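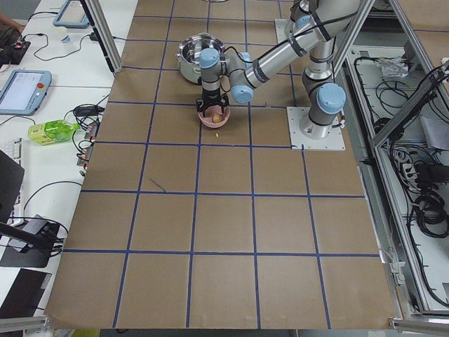
Page 3 of 32

Rendholm Residents' Forum > Strata and Body Corporate > Proposed change to by-law on shared laundry hours

Gralcombe_Secretary wrote:
Members are advised that the draft by-law, as circulated in December, remains open for comment. The draft would restrict use of the ground floor laundry to between 7 am and 9 pm. Submissions already lodged need not be lodged again. Lot owners who wish to speak to the item at the general meeting should notify the managing agent, Kesska, in writing.

lot98 wrote:
Thank you for the clarification. I wish to record my objection to the 9 pm closing time. A number of residents in the east wing are shift workers and return home after 10 pm. The existing by-law already prohibits unreasonable noise at any hour, and I am unable to identify any instance in which it was enforced and found wanting.

Quang Bạch wrote:
I refer to the previous post. I own the unit directly above the laundry and have lodged complaints under the existing by-law. On each occasion Kesska replied that "unreasonable" was a matter of degree and closed the file. A fixed hour would remove that difficulty. I would accept 10 pm as a compromise. I would not accept the present arrangement.

tenant_eastwing wrote:
May tenants make submissions, or only owners? My agent was unsure.

Gralcombe_Secretary wrote:
Tenants may make written submissions. Voting is confined to financial lot owners or their proxies.

nghiem_lane wrote:
Could the Secretary please confirm the cost of the alternative put forward by Nghiêm Acoustics? My recollection is that vibration mats and a door seal were quoted at $970 for both machines, installed. If that is correct, it would appear to be the cheaper course when set against the timer lock, which would also require a call-out whenever there is a power failure.

Gralcombe_Secretary wrote:
The quotation was for $970 including GST. The timer lock was quoted at $900, excluding the electrician. Both quotations are available from Kesska on request.

lot98 wrote:
In that case the two should be put to the meeting as separate motions. To bundle the lock with the by-law, as the draft agenda does at item 6, denies owners the opportunity to support one and oppose the other.

Quang Bạch wrote:
I disagree. The mats will address the spin cycle. They will do nothing about the dryer door or conversations in the stairwell, both of which I hear clearly from my bedroom. The hours and the lock belong together, as a rule without a lock will be ignored.

nghiem_lane wrote:
With respect, the stairwell is open at all hours whatever the laundry does. I support separate motions.

Gralcombe_Secretary wrote:
The request to divide item 6 has been noted and will be referred to the chair. Posters are reminded that comments on this forum do not constitute formal submissions.

tenant_eastwing wrote:
Noted, I will send mine by email. Is the clothes line in the rear courtyard covered by the same hours? The draft says "laundry facilities".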